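Wastetti Opens Food Scrap Collection to Restaurants in Kellen

KELLEN, December 2021 - Wastetti, a hauler of source-separated organic waste, will begin commercial food scrap collection in the Kellen service area in January. The service covers restaurants, school kitchens and caterers. At launch, 149 accounts are enrolled.

Each account receives lidded carts and a fixed pickup schedule. Material is weighed at the curb and taken to the Gromia composting site on Jacobs Road, where it is processed in covered rows. 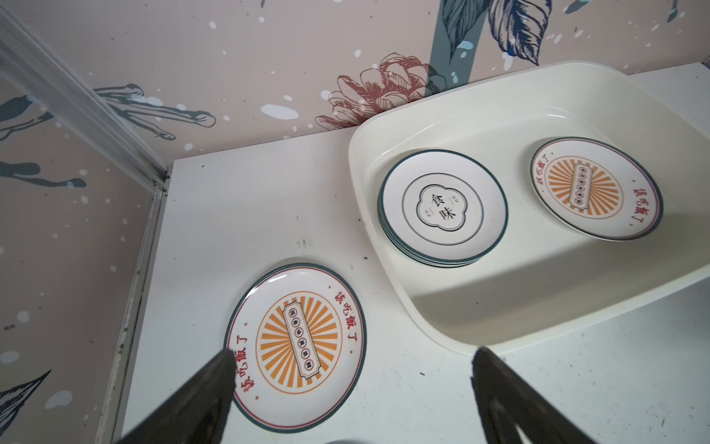

What can go in the cart?
Plate scrapings, trimmings, coffee grounds and uncoated paper napkins are accepted. Glass, metal, film plastic and liquid grease are not.

"Contamination is the main cost driver in this type of collection," said Jeptoo Mrema, operations manager at Wastetti. "Loads are checked at the dock, and accounts get a written report." 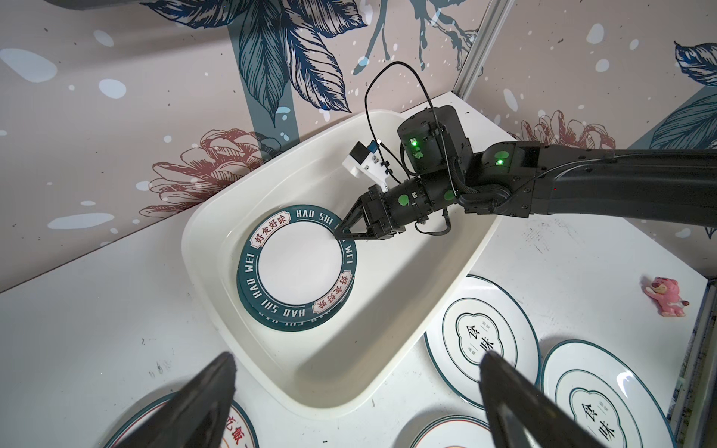
Accounts with low volume may choose one pickup a week. Larger kitchens may schedule up to 6. Service agreements run for 8 months and renew monthly after that. A cart swap is included with every pickup.

Route maps and rate sheets are available on request.

Contact: Percy Cárdenas, Commercial Accounts, Wastetti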